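Warkent Community Pharmacy Outreach
Progress report to the Driltden Fund
Reporting period: April to July
Submitted 2025-07-24 by Sorcha Crichton, Programme Manager

1. Purpose of this report

This report sets out what has been done with the second instalment of the grant, what remains outstanding and where the plan has changed. It should be read alongside the financial return, which was sent separately. Section numbers follow the template supplied by the Fund, except that we have moved staffing ahead of spending for ease of reading.

The programme supports older residents of Warkent and Poltirthorpe who take several medicines at once. It offers a sit-down review with a pharmacist, a follow-up telephone call, and a delivery service for those who cannot easily reach a counter. The grant covers the reviews and calls in full and contributes to the cost of deliveries.

2. Medicine reviews

A total of 106 residents completed a full review in the period. The target in the grant agreement was lower than this for the first half of the year, and the difference is explained mainly by the Poltirthorpe surgery, which began sending referrals earlier than we had planned for. Warkent referrals have been steady.

Reviews are booked for forty minutes. In practice the first visit often overruns, particularly where a resident has brought medicines prescribed by more than one hospital department. We have stopped booking reviews back to back in the afternoon and now leave a gap after each one. The effect on the number of appointments has been small, and complaints about waiting have fallen.

The commonest outcome of a review was a change in the time of day at which a medicine is taken. The next most common was a letter to the GP asking whether an item was still needed. Replies to these letters are slow from one practice, and we have agreed with its manager that they will go to a single named mailbox from now on.
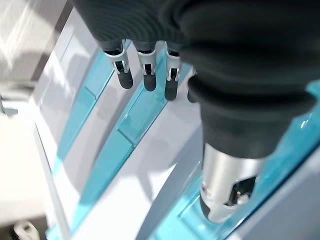
Residents are asked at the end of the review whether they understood the advice given and whether anything was left out. The most frequent request was for the written summary to be printed in larger type. The summary sheet has been redesigned and now runs to two pages. An older version is still in use at Poltirthorpe until the present stock is used up.

3. Follow-up calls

The follow-up call takes place a fortnight after the review. Its purpose is to find out whether the changes have been made and whether any difficulty has come up. Staff made 1473 calls in the period, a figure which includes repeat attempts, calls to relatives and carers, and calls to residents reviewed before April.

The high number of repeat attempts is a concern. Many residents do not answer calls from a number they do not recognise. We have begun to give each person a card at the review showing the telephone number we will ring from and the day on which to expect the call. It is too early to report on the effect of this, and we will include a comparison in the next return.

Where a resident cannot be reached after the third attempt, a letter is sent. The Fund asked at the last meeting whether a home visit might be offered instead. We have costed this and do not propose it for all cases, but visits will be made where the reviewing pharmacist has marked the record as a priority.

4. Deliveries

The delivery round now covers the whole of Warkent and the eastern side of Poltirthorpe. There are 42 households on the regular list. New requests are placed on a waiting list and considered at the start of each month.

The western side of Poltirthorpe remains unserved. The driver's hours do not allow a further stop before the dispensary closes, and items that need to be kept cold cannot be held in the van overnight. We are in discussion with Chala, the courier firm which already serves the surgery, about a shared run. Its first quotation was higher than the budget line allows. A revised quotation has been requested on the basis of two runs a week.

One delivery was left at the wrong address in the period. It was recovered unopened the same afternoon and the matter was recorded and reported in the usual way. The driver now asks for a name and date of birth at every door, including those of residents who are well known to the service. 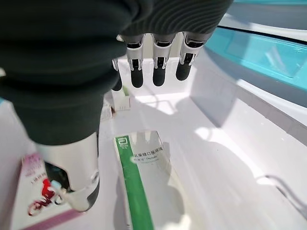 Will residents on the waiting list have to pay for deliveries if the shared run goes ahead?

Deliveries will remain free to every resident accepted on to the list for the life of the grant. Any extra cost of the shared run would be met from the transport line, with the agreement of the Fund.

5. Staffing

The part-time pharmacist post was filled in April after a second round of advertising. The postholder has completed induction and now carries a full list of reviews. The administrative post remains at its previous hours, although the volume of calls has made this difficult, and some calling has been done by the reviewing pharmacists at the end of their clinics. This is not a good use of their time. We would like to discuss moving a small part of the training budget to extend the administrative hours until the end of the grant year.

All staff have completed the annual refresher on safeguarding. Two members of staff also attended the course on talking with people who have memory loss, and have since passed on the main points to their colleagues at a team meeting.

6. Spending

Spending is within budget overall. The printing line is overspent owing to the new summary sheet and the cards described in section 3. The salaries line is underspent because of the delay in filling the pharmacist post -- this will not be recovered within the year, and we ask the Fund to say how it would like the balance to be treated. Transport is on profile.

7. Risks

There are 4 open risks on the register. The most serious is the lease on the Warkent consulting room, which ends in the winter. The landlord has said that a renewal will be offered but has not yet put terms in writing. The surgery has offered the use of a room on two mornings a week should it be needed, and this would be enough to keep the reviews going at a reduced level.

The remaining risks concern the slow replies to GP letters, the cost of the western delivery run and the pressure on administrative hours. Each has a named owner and is looked at monthly.

8. Decisions requested

The Fund is asked to agree the move of training money to administrative hours set out in section 5, and to confirm the treatment of the salaries underspend. We would also be glad of an early view on the shared delivery run, as Chala will hold its revised price for a limited period only.

The next report will cover the period to the end of the grant year and will include the results of the resident survey.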